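Capítulo 6
A mesa, a tigela e o que o braço enxerga

Se você chegou até aqui, já tem um braço parafusado, alimentado e obedecendo. Os capítulos anteriores foram de chave Allen e paciência, e confesso que é a parte que eu mais gosto (meu vizinho de parede discorda, por causa da furadeira). Agora começa outra conversa: dar ao braço alguma coisa para fazer e descobrir o que ele vê enquanto faz.

Montei o meu na oficina compartilhada de Testham, no fundo do galpão, numa bancada que divido com gente que conserta bicicleta e com um pessoal de cerâmica. Comecei em novembro achando que em duas semanas teria uma tarefa completa rodando. Levei bem mais que isso! Boa parte do tempo foi embora em coisas que nem são robótica: limpar a mesa, brigar com cabo, achar objetos que a garra conseguisse pegar sem esmagar e sem deixar escapar. Por isso este capítulo começa pela mesa, e só depois chega ao código.

A tarefa que vamos perseguir até o capítulo 10 é simples de dizer: pegar uma comidinha de brinquedo e colocar dentro de uma tigela. Escolhi comidinha de brinquedo porque é barata, tem cores bem diferentes umas das outras e vem em formatos irritantes na medida certa. Um pão fatiado e um pêssego pedem pegadas completamente diferentes, e você vai sentir isso na pele quando chegarmos ao planejamento da garra. A tigela é redonda e funda, o que perdoa bastante erro na hora de soltar. Se a sua for um prato raso, troque agora, vá por mim.

O projeto de software que uso chama-se Muvness, e é nele que estão os exemplos do livro. Ele guarda as imagens das câmeras lado a lado, e eu peço que você crie desde já o hábito de olhar todas, antes de escrever qualquer linha de código. Olhe mesmo, com calma, com café.

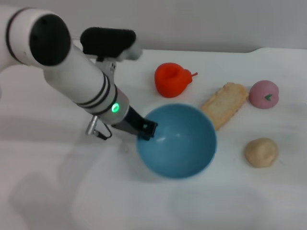
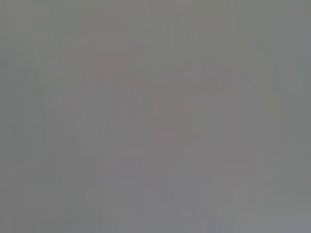

Figura 6.1 -- Duas vistas da mesma bancada. Na primeira, a garra junto à borda esquerda da tigela azul-clara, vazia; na segunda, a câmera do punho, quase toda cinza, com manchas rosadas muito tênues.

Repare na diferença de informação entre as duas. Com a primeira eu consigo dizer onde está o pimentão, onde está a fatia de pão e para que lado o antebraço desce. Com a segunda eu não localizo objeto nenhum, e o seu programa também não vai localizar. Um detector de cores pouco exigente, porém, pode muito bem se agarrar a uma daquelas manchas e jurar que achou um pêssego -- o meu primeiro detector era exatamente desse tipo, e me custou uma tarde inteira em Brosley, na frente de plateia.

Daí sai a primeira regra prática do capítulo: antes de perguntar onde está o objeto, o programa pergunta se a imagem serve para alguma coisa. Vamos fazer isso com uma medida de nitidez bem modesta, calculada em cima das variações de brilho entre pixels vizinhos. No meu conjunto de teste, com 425 imagens, ela bastou para separar o que dava para usar do que não dava. O seu limiar vai ser outro, claro, e na seção 6.2 a gente o encontra juntos.

Antes de seguir, prepare a bancada. Tire da mesa tudo o que não entra na tarefa, prenda o que puder balançar e deixe a tigela num lugar que o braço alcance sem se esticar todo. Olhe também para as sombras: a do próprio braço pode cair em cima da mesa e mudar de lugar a cada movimento, e na imagem ela é uma região escura como outra qualquer. Eu marco a posição da tigela com um pedacinho de fita por baixo (aprendi no guia de montagem da Doucette, que recomendo para a parte mecânica). Depois ligue as câmeras, grave uma sequência curta com o braço parado e outra com ele em movimento, e salve as duas em pastas separadas. Vamos abrir a primeira logo na próxima seção.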